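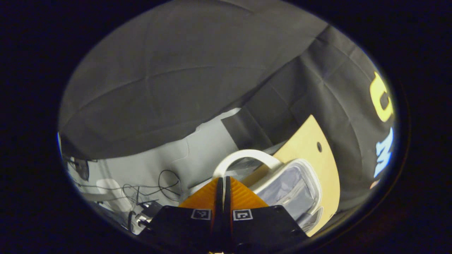 Figure 11.1 Orange finger pads in front of a clear container with a white handle.

Chapter 11
Buying a Hand-Held Gripper Kit

A hand-held gripper lets a person record a task without a robot arm in the room. Several firms now sell one as a kit. In this chapter we compare two, the Cako and the Skoris, as a small lab would before placing an order. The Cako costs $800 with one pair of fingers. The Skoris costs $1,775 and includes a spare pair and a year of repairs.

Price is only part of the choice. Seema Kashyap, who wrote the buying notes used in Section 11.2, starts with the finger pads, which wear out and must be replaced. She then checks the printed markers and the screws. 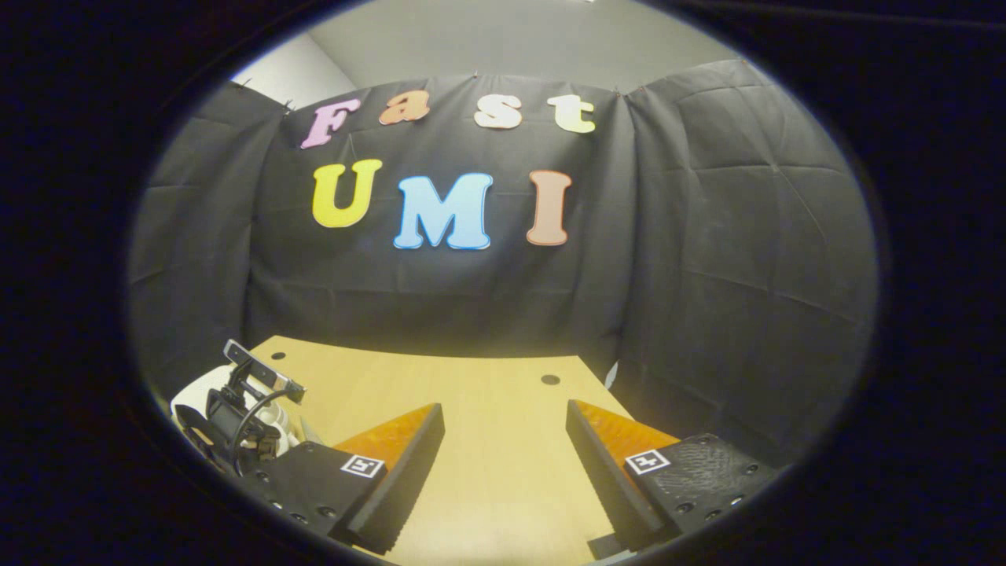
Figure 11.2 Open fingers over a wooden table, each with a square marker. The backdrop reads "Fast UMI."

Before reading on, list the parts of a kit that you would expect to replace in the first year.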